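## Sorting by the Sixteenth

The parts trade runs on small drawers. A clock repairer, a radio restorer and a camera technician will disagree on solvents and lighting, but each keeps several hundred fasteners within arm's reach and loses time every day to the ones that were put back wrong.

Wim Van Beek restores marine barometers in Hallcombe. His stock list runs to 1294 entries, most of them screws, and it is organized by thread first, length second and head shape last. He dropped material as a category years ago. Brass and steel can be told apart by eye, he says, and two threads of nearly the same pitch can't.

Thread confusion is the expensive mistake. A screw with a slightly coarse pitch will enter a brass hole for two turns before it binds, and by then the first threads in the hole are damaged. The repair is a bushing or an oversize tap, and either one takes longer than the job that brought the instrument in. Van Beek checks every loose screw against a gauge plate before it goes back into stock.

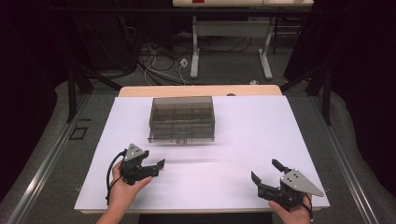 HALLCOMBE, August

Divided boxes are the usual answer for working stock, and their faults are well known to anyone who has dropped one. Where the dividers stop short of the lid, small washers migrate. Removable dividers make this worse, as they lift slightly when the box is carried on its side. Lavanya Thevar, who services sewing machines two streets away, uses fixed-divider boxes only and stores them flat.

Her system has 60 compartments in daily use. Each carries a number, and the number refers to a card that gives the part, the supplier and the machine it fits. Labels with full names were abandoned after the third change of supplier. A number stays valid when the contents change, provided the card is rewritten the same day.

Réjean Morin takes the opposite view. He repairs accordions and labels nothing, on the grounds that reed-block screws vary between makers and any label invites a wrong assumption. He keeps the screws from each instrument in a separate tin until the instrument leaves. The method needs a lot of shelf space and fails completely if two tins are open at once.

For anyone starting out, Thevar suggests buying a thread gauge before buying storage. Unsorted stock should be measured once, grouped by pitch, and left in plain envelopes for a month. The envelopes opened most often get the compartments nearest the bench.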